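About Drandex

Drandex is a service and testing company for endoscopy departments. We inspect, leak-test and repair flexible endoscopes, mostly gastroscopes, colonoscopes and bronchoscopes, and we train the staff who clean and store them. Our customers are hospitals, outpatient surgery centers and a handful of veterinary schools.

The company was started by Atif Sandhu and Haris Jatoi, who had worked together in the biomedical engineering department of a regional hospital. Atif repaired scopes. Haris ran the reprocessing room next door and sent him most of his work. Between them they saw the same faults come back month after month: pinholes in the bending section, scratched channels, light guide lenses with the adhesive worn away. Much of that damage is small when it begins and expensive by the time a physician notices a cloudy picture.

They left to set up on their own with one workbench, a borescope and a contract from a two-room clinic. Last year we handled 1,994 instruments for 514 departments and practices.

What we do

Most of our work falls under inspection and repair. A scope that arrives before noon is logged, leak-tested and examined inside and out the same day. The customer gets a written report with pictures of each fault and a fixed price. We do not start a repair until someone at the department has approved it. If a scope is not worth repairing, the report says so and we send it back without charging for the inspection.

We keep a loan pool of the models our customers use most. Loaners go out cleaned, tested and with their own paperwork, but every department must still reprocess them before first use under its own procedure.

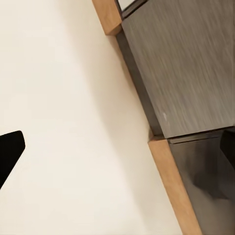
On-site visits are the other half of the business. A technician spends a day with the reprocessing team, checks the scopes in the storage cabinets, looks at how they are hung and dried, and goes over the pre-cleaning steps with whoever is on shift. We do this on a yearly or twice-yearly schedule. Night staff can ask for a session that begins at 9 p.m. and several hospitals use it.

Training

Our one-day course in flexible endoscope handling covers leak testing, channel brushing, drying times, transport and record keeping. It is taught at our own building or at yours, with no more than 12 people in a group. The course does not replace the manufacturer's instructions for use. We teach people how to find and follow them.

Virk and Clumetti

Virk is our tracking software. It records each scope's repairs, tests and loan periods, and customers can log in to see the history of any instrument we have serviced. It began as a spreadsheet Haris kept and some of the column names are still his.

Clumetti, a small parts workshop, became part of the company when its owner retired. It makes jigs and test fittings for us – none of its products are used in patients.

Where we are

Our main workshop and offices are in the Skarilska building, on the second floor. Deliveries go to the side entrance. Scopes must be cleaned and disinfected before shipping, with the signed form in the outside pocket of the case. We return unsigned cases unopened.

The workshop is open Monday to Friday. The phone line is staffed from 7 a.m., and visitors are welcome on Wednesday afternoons by appointment.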